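Field Report: Open Day at Ikau
Intro to Automation, Unit 7

Our class went to the Ikau open day in February. The flyer promised "robots ready for the store of tomorrow," and I wanted to see how much of that held up. Ikau showed its Pundosix project, which is meant to have a two-armed robot do packing work for small shops. The handout says the team has recorded 438 practice runs. It does not say how many of them went well. I asked, and was told the numbers were "still being sorted."
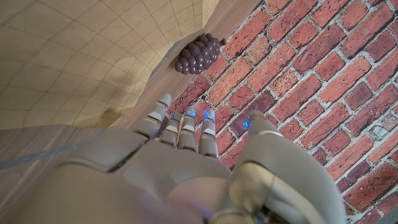 Packing fruit is a fair test, at least on paper. Grapes are soft, they roll, and no two bunches are the same shape, so a shop would want proof that a machine can deal with them. The bunch on the table was plastic, though, and the hand going for it had small blue lights glowing on the thumb and two of the fingertips. Plastic grapes don't bruise or leak. A robot could squeeze far too hard and we would never know from watching. When I brought this up, the guide said real fruit was planned for a later stage, and the handout has no date for that stage.

The second part of the demo was wrapping. The guide called paper the harder problem because it bends differently every time, and I believe that. I have trouble with it myself. Each group got 30 minutes, and a good part of ours went to talk about the motors, which come from a supplier called Muvton.
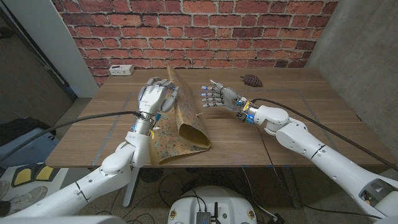 My main question was who was doing the work. The word "autonomous" is on the first page of the handout, but the guide told us that most of the practice runs were steered by a person, and that the robot is supposed to learn from them later. Those are two separate claims, and a visitor in a hurry would mix them up. I think the flyer was happy to let that happen.

I also compared this with the Ashour packing line we read about in Unit 4. Ashour uses a plain suction arm with no fingers at all. Our reading gave it 204 packages an hour. Ikau would not give a figure for Pundosix, even a rough one. Five fingers look better at an open day, but a shop owner would ask about speed and price first.

What I would want before changing my mind:
- the number of failed runs out of the 438
- a test with real grapes, weighed and checked afterward
- one full packing job with no person steering

I did learn how much setup one simple task takes, and the guide was patient with our questions. I sent the three requests above to the address on the handout and will add any reply to the appendix.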